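**Which cut of Lostow should I watch first?**

I-seul Sung

I've never seen Lostow and want to watch it before the sequel trailer comes out in December. My library has two versions. The case for one says 133 minutes and the other doesn't give a running time, but the label says "festival cut." Is the story different, or is it only extra scenes? I don't mind a long movie, but I'd like to see the one the sequel follows. 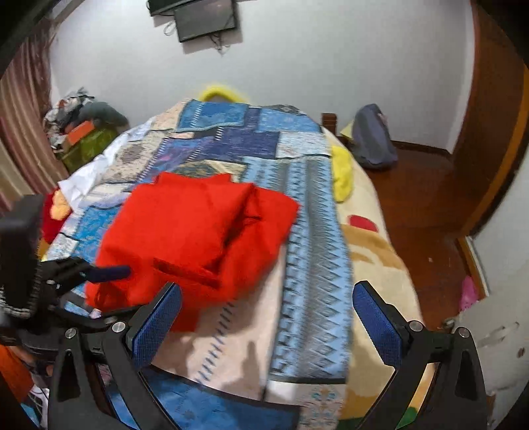
I also read that the Allavitz short should be watched before either of them. Is that needed?

---

**Ginevra Longo**

Start with the 133-minute one. That was the theater release, and the sequel picks up from its ending. The festival cut has a different last scene – Kpodo stays on the station and the ship leaves without him – so if you watch only that, the sequel won't make sense. Most of the other changes are in the first 55 minutes, mainly longer talks between Kpodo and his sister.

The Allavitz short can wait. It takes place 300 years earlier and shares no characters with the movie.

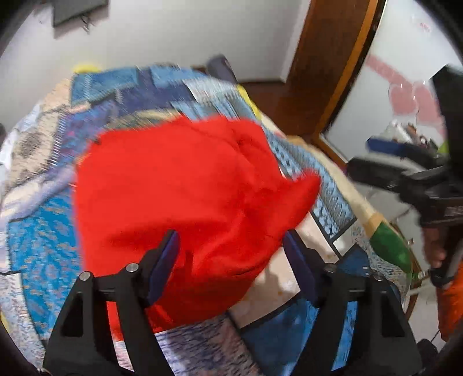

*Red cloth between the gripper's fingers*

If you end up liking the movie, watch the festival cut afterward for the sister scenes. The sound is worse in a few of them.

---

**busteck_fan2**

theater cut. the festival one is slow and the music isn't finished. I would watch the short first though, it's good and explains the name of the ship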